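Comparing Two Grippers on a Single Arm: Bench Procedure

Zaltham Laboratory, Manipulation Group
Prepared by Austra Kütt. Reviewed by Žydrūnas Uibo.

Purpose

This procedure sets out how members of the laboratory are to compare two grippers mounted in turn on the same arm. It applies to the Rebane and Donenia grippers and may be used for any later model that fits the same wrist plate. The comparison covers picking from a container and picking from the open table. It does not cover payload testing, for which a separate procedure is kept at the Celtstead site.

Before you begin

Confirm that the arm has been homed and that the emergency stop releases and resets correctly. Check that the gripper cable has enough slack for the wrist to turn through its full range. A cable that pulls tight at the end of its travel will move the fingers slightly and spoil the results.

Clear the table of anything that does not belong to the test set. Wipe the surface and allow it to dry. Room lights should be left at the same setting for both grippers.

Setting out the objects

Choose objects that differ in shape, firmness and height. The set should contain at least one item that is soft, one that is round, one that lies flat and one that stands upright. Place a bowl near the middle of the table, within easy reach of the arm, and put one small toy in it. Spread the remaining objects so that the open fingers can come down on each without touching its neighbour.

Mark the position of each object on the layout sheet. The same sheet must be used for the second gripper.

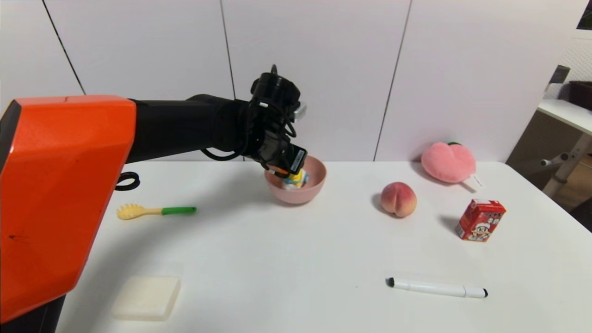

Bowl pick under way, with the fingers lowered to the toy and the other test objects set out on the table.

Running the bowl pick

1. Move the arm to the start position and open the gripper fully.
2. Bring the wrist over the bowl and lower it at slow speed. Stop if the fingers or the camera housing touch the rim.
3. Close the fingers until the controller reports contact, then wait for the reading to settle.
4. Lift the toy clear of the bowl and hold it there for 2 seconds.
5. Lower the toy, release it and return to the start position.
6. Enter the result on the record sheet before starting the next attempt.

A pick is entered as successful only if the toy stays in the fingers for the whole of the hold. If the bowl moves during the attempt, write "bowl moved" in the notes column and return it to its mark.

Running the table picks

Work through the other objects in the order given on the layout sheet. Use the same approach height throughout. Soft objects should be gripped at the lower force setting, and fruit should be replaced if the skin is broken. For flat objects, record whether the fingertips touched the table.

Each gripper is to complete 32 attempts across the full set. Do not repeat a failed attempt unless the controller stopped the arm for a reason unconnected with the gripper.

Changing the gripper

Switch off power to the wrist before removing any screws. Fit the second gripper, reconnect the cable and run the camera alignment routine again. The offset from the first gripper must not be carried over, even where the two mounts look alike.

Recording and comparing results

Enter successful picks, drops and rim contacts separately for each gripper. Totals alone are of little use, as a gripper that does well on the open table may still be too wide for the bowl. Where the two grippers differ on one object only, a second operator should repeat that part of the test.

Completed sheets are to be handed to Žydrūnas Uibo by noon on Saturday. Queries about the layout sheet should be addressed to Austra Kütt.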